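Rusano Plant Restarts Second Extrusion Line After Resin Changeover

2022-10-21

RUSANO -- Fusel, the maker of rigid plastic storage and packaging products, has restarted the second extrusion line at its Rusano plant following a changeover from virgin polystyrene to a blend containing recovered material. The line had been down since the start of the month.

The blend is supplied by Vostano, which operates a sorting and washing facility 44 kilometers north of the plant. Under the supply agreement, Vostano will deliver 812 metric tons of washed flake over the first year. Deliveries are made by road in sealed bags, and each lot is sampled for moisture and color before it is released to the dryers.

Gerardo Serra, process manager at Rusano, said the main work during the shutdown was on the melt filter and the die. Recovered flake carries more fine contamination than virgin pellets, and the old filter screens clogged too quickly to hold a steady pressure. The replacement is a continuous screen changer with a finer mesh. It allows a fouled screen to be swapped while the line is running.

"With the old arrangement we stopped the line to change a screen, and every stop cost us scrap at both ends," Serra said. "The pressure trace is much flatter now. We still see a small rise before each change, and we are working on the timing."

Sheet from the restarted line is sold in three grades. The clear grade contains the lowest share of recovered material, as haze increases with each addition. The gray and black grades carry a higher share and are intended for trays and inserts where transparency is not required. The company did not give the exact proportions, citing commercial terms with its supplier.

Customers were sent trial sheets of the clear grade in advance of the restart and asked to report on haze, brittleness at the corners and behavior during thermoforming. Serra said the main complaint was edge cracking on thin-gauge sheet. The gauge tolerance has been tightened in response, and the minimum thickness offered in the clear grade has been raised. Orders already placed at the old minimum will be filled from existing stock.

The plant employs 100 people across both lines. Staffing on the second line is unchanged -- operators moved to maintenance and stock duties during the shutdown and have returned to their regular shifts. A new lab position for incoming material inspection has been advertised and is expected to be filled before the end of the year.

The first line will continue to run on virgin resin. Any decision on converting it will depend on scrap rates and on whether a second source of flake can be found. Fusel has held talks with Pîrvu, a recycler that handles mostly post-industrial offcuts, but no contract has been signed.

Price lists for all three grades are available from the sales office. Existing part numbers remain valid, with a suffix added to identify sheet made from the new blend.
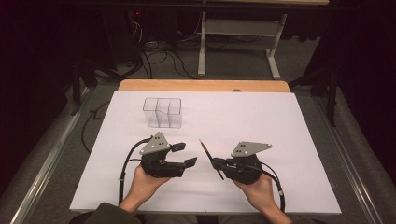
A clear plastic container with divided compartments.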